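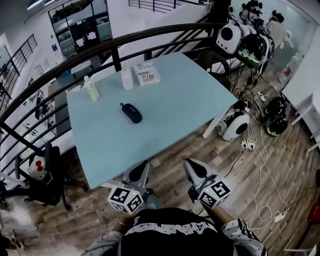 Workplace automation > Light assembly and kitting > Moving people from packing to teaching shifts

kitline_ro
June 2025
We run a kitting line at Sengar, small consumer items into mailers. Until spring it was all hand work, two shifts. Management has now put in two Drisel arms for the repeat picks, and four of the packers have been moved to demonstration work: they do the pick and place with hand-held grippers and the recordings go to training. Current target is 400 accepted demonstrations per person per week. I am the shift lead and I have to write the job description. Questions:
1. Do you pay demonstrators at the packer grade or higher?
2. Is the target per accepted take or per hour?
3. What rest schedule do you use?

palletjack
Packer grade plus an allowance here. HR argued it was the same motion with a tool in the hand. It isn't the same motion. A packer picks up a bottle with fingers and doesn't think about approach angle. A demonstrator has to approach slowly, keep the marker cubes visible and close both fingers square on the object.

n_grewal
Target per hour, with the rejects counted. If you pay on accepted takes only, people stop trying the awkward objects. We saw this with flat packages. Everyone went for bottles and cylinders, and the flat stuff was 90 takes out of 842 for the month. The arm then did badly on flat stuff and the demonstrators got blamed for it.
Nisha Grewal, process engineering

oldtorque
Disagree on hourly. We tried it and throughput fell to the pace of the slowest table. Set a quota per object class and leave the rest to the lead.

n_grewal
A quota per class works if someone maintains the class list. At our site that was an extra half day a week for the lead. Did you budget for it?

oldtorque
No. It came out of my planning time.

kitline_ro
Class quota is possible. Our list is short: bottles, lidded containers, flat packs, small rounded items like a computer mouse. The mouse is the worst one. Low profile, smooth shell, the fingers slide off if you come in from the side.

b_maurya
Come in from above across the narrow axis, and reduce closing speed for the last part. Check the finger pads too. We replace ours on a fixed interval and log it with the tool number.
On question 3: 25 minutes on, 10 off, and alternate with a seated task. The load is in the wrist and the forearm because the tool adds length in front of the hand. Table height matters more than the schedule. If people are leaning over the table to reach the back row, raise it or move the objects forward.
Bimla Maurya

palletjack
Seconding table height. Also write cable routing into the job description, or at least into the area checklist. Power strips multiply around these stations. Ours are fixed to the wall now, after a near miss report.

drywall77
Nobody has asked what happens to the four people when the arm no longer needs demonstrations. At Elell the demo posts were closed after one product cycle and the packing posts had already been taken off the chart. Six people, and two were offered something else. Get the return right in writing before you write anything about grades.

oldtorque
That is a contract question. He asked about a job description.

drywall77
The job description is where ours said "temporary assignment" with no end date and no named post to go back to. It belongs in the same document.

n_grewal
Agree with drywall77. New products keep arriving, so in practice the demonstration work doesn't drop to zero, but the hours do. Our wording is that the original post is held for 12 months and the higher grade applies from the first shift.

kitline_ro
Thanks. Draft as of today: higher grade, hourly pay, quota per class reviewed monthly, 25/10 rotation, post held for 12 months. The plant manager has accepted everything except the held post. I will post the final text when it is signed.

b_maurya
Add who approves a rejected take. Ours was the vendor at first, and people were being marked down by someone who had never used the tool.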